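How Do You Buy a Robot? Planning and Saving for a Very Big Shopping List

Reading time: 7 minutes
Last updated: Oct 22, 2021

Have you ever saved up for something you really, really wanted? Perhaps you put your birthday money in a jar, and then you found out that the thing you wanted needed batteries as well, and a case to keep it in, and that the batteries weren't in the box. It's a horrible feeling, and grown-ups who buy robots know it very well!

Here at the Clonberg workshop we have a robot arm called Diva, and her job is learning to pick things up and put them down somewhere else. Before Diva came to live with us there was a lot of planning to do. Children who visit nearly always ask how much she cost, which is a very good question with quite a long answer, so make yourself comfortable.

First, what is the job?

You might think that the first thing to do is look at robots. It's tempting, we know, but the first thing to do is sit down and write out what you want the robot to do all day. Will it lift heavy things or light things? Are they all the same shape? Does it have to reach a long way, or will everything be close by?

A robot that lifts car doors needs to be very strong. A robot that picks up fruit needs to be gentle, and a robot that does both is going to cost more than either. Our list said "lots of different small things, all jumbled up", and that one line helped us cross out more than half the robots in the catalogue.

The arm is only part of it

When you buy a robot arm, you get an arm. It sounds silly to say so, but plenty of people forget it when they are adding up. The arm needs a strong table or stand, so that it doesn't wobble. It needs a controller, a sort of box that does the robot's thinking about how to move. It needs something on the end to hold things with, and it needs cables – far more cables than you would ever guess – to carry power and messages up and down.

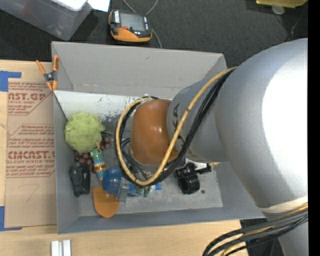

Then there are the things for the robot to practise on. These are the fun part of the shopping, and the cheapest. A bath pouf is squashy, a bunch of grapes is bumpy, and a toy with bright stripes might be long and awkward, and a robot that is learning has to get used to all sorts. You can find most of it in ordinary shops. A plain bin to put it all in doesn't cost much, and neither do spring clamps, and we would always tell a new workshop to buy more clamps than it thinks it needs.

Some people also buy sheets of clear plastic, such as acrylic, to build screens and covers. The sheets often come wrapped in paper to stop them getting scratched, so it's sensible to leave the paper on until the sheet is needed.

Making a budget

A budget is a plan for your money. You write down everything you need, put a price beside each thing, and add it all up. Our first list had 19 lines on it. We asked two shops, Warnier and El Idrissi, to tell us their prices, and this is called "getting a quote". It's always worth getting more than one.

The two quotes were different, and it took us a little while to see why. One of them had left out delivery, and delivering something as heavy as a robot arm isn't like posting a letter! Once we had put delivery back in, there was hardly any gap between them.

We also kept some money to one side for surprises. We saved 1,704 euros in our surprise pot, and we were very glad of it when the first table we bought turned out to be too low.

Waiting, and looking after things

Robots don't usually sit on a shelf ready to go home with you. We waited seven weeks for ours. A good plan has the waiting written into it, along with time for the grown-ups to learn how to use the robot safely, and the lessons cost money too.

After that come the costs that carry on every year. Cables bend back and forth and wear out. Soft things get squashed and have to be replaced. Electricity has to be paid for, just as it does at home.

Try it yourself

Pick a job you would like a robot to do, such as tidying your pencils. Write down what the robot would have to pick up, where it would stand, and everything else you would need to buy. Then show your list to somebody at home and ask them what's missing. They will probably think of at least one more thing, so leave a bit of space at the bottom of the page.

Contact us | © 2021 Clonberg | Back to top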